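Visit report: Homton glaze works, open day, 21 November 2020

Homton opened its tableware plant to trade visitors for the first time since the kiln rebuild. I went on behalf of Estevix, mainly to look at glaze defects and how they are graded. Natalina Testa, who runs the firing floor, led our group.

The plant has four tunnel kilns, and two were running. Flat ware goes through on a longer cycle than hollow ware, and the cooling section has been extended to reduce crazing. Batch 291 was being unloaded when we arrived.
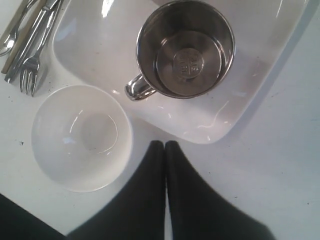 Gloss is graded by eye under fixed lamps, then checked with a meter. Testa's view is that the meter misses slow waviness in a flat base. A reflection shows it more readily: on a white rectangular tray, the curved streaks along the inner edges and the thin, wavy highlight in the base are the places to look. The meter reads a small spot and averages the rest away.

Rims are a separate matter. Glaze thins on a tight radius during firing, so Homton now specifies a softer curve on its serving pieces – at some cost in stacking height. 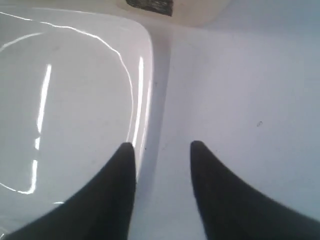 Glossy white ware on a pale surface.

Aoi Tsuchiya of Nyanda gave a short talk on pinholes. Her figures pointed to bisque dust more than to glaze viscosity, and she recommended a second air blow before dipping. Questions ran long, and the slip house tour was shortened.

Sorting follows grading. Seconds are sold through Britedix, and rejects are crushed for road fill.
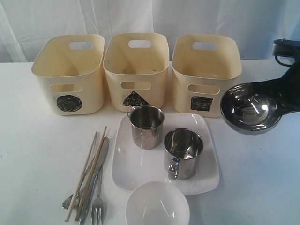
The grade limits were revised in April and are stricter on flat ware than on cups. I asked for the written limits, and Testa agreed to send them. Parking is behind the slip house; the front gate is for trucks only.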